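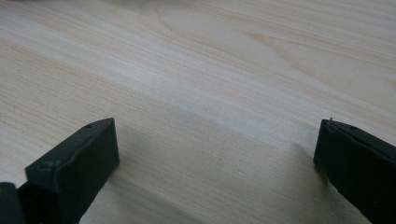
Teaching by hand: where we've got to

News > Summer issue > From the workshop

Quick one from the handling group, as I have been promising it to Sidra for weeks and she has stopped being polite about it.

We are now properly going on the Stalow job. For those who missed the June issue: Stalow want a robot that can tidy a desk. Small stuff, the sort that lives in a drawer. Nobody wants to write rules for every pen and pencil case, so we show it. A person takes a gripper in each hand, sits at the table, does the task, and the movement and the pictures from the grippers get recorded. Do it again. And again. The robot learns from the pile.

Target for this round is 700 good recordings. 400 in as I write, mostly thanks to Shuzhen Fan and Waqas Lashari, who take turns and argue about the radio. Good means checked - Ah-rin Wang goes through each one and throws out the dodgy ones. Knocked the table halfway, forgot to let go, sneezed, that kind of thing.

Main lesson so far is to slow down. Everyone starts too fast. Your hand knows where the thing is and just goes, and the recording comes out as a blur and a grab. Waqas now counts under his breath on the way in. Looks daft, works well. Second lesson, start with the fingers open and wide. If you come in half closed you end up nudging the object across the table and the robot will happily learn to nudge.

Clear plastic is the one giving us grief. Solid colours are fine, but anything you can see through, with shiny bits on it, seems to change shape every time the light moves.
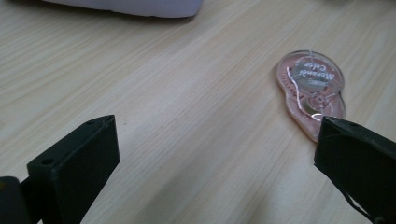

Shuzhen's answer was to turn things round between goes and try coming at them from different sides, and to leave the lamps alone. Her last batch was much steadier than mine, I will admit. Mine had a lot of hovering in it. Apparently you can see me thinking.

Flat things are fiddly too. A person would slide a fingernail under. These fingers are thick and square at the ends, so you have to take hold by the sides and keep level. Takes a bit of practise, then it's fine.

We did try the other way first, driving the arm from a desk with the remote handles. It still has its place and Kamran Dogar is keeping it going for the heavier Kuhlmann parts, where you wouldnt want a hand anywhere near. But for desk things it was slow going. Four decent goes in a morning, and a stiff neck. With the hand-held ones you feel when you have got hold of something.

Cases are the newest task. Lid open, something small inside, get it out without dragging the whole case along. Harder than it sounds! The jaws have to go down inside the rim and there is not much room to spare. Left hand does the reaching in most of our runs, right hand keeps out of the way until wanted.
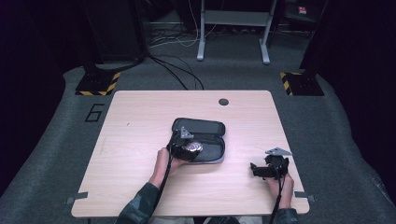 Left gripper at the open case, right gripper open and empty.

Next: finish the cases, then a first go on the real arm. No date for that yet, depends on the new wrist part from Brillel. Do not ask Kamran about the wrist part.

If you fancy a turn, we could use more hands, left-handers especially as we have none. Allow 2 hours, long sleeves pushed up if they are baggy, put the chair where Waqas has marked it. No need to know anything about robots. Put your name on the sheet by the kettle or catch Ah-rin.

Sidra Satti has the full notes on checking recordings if anyone wants them. Long but worth a read.

Dakano staff newsletter, 30/07/2018 | Contact the editor | © Dakano | Back to top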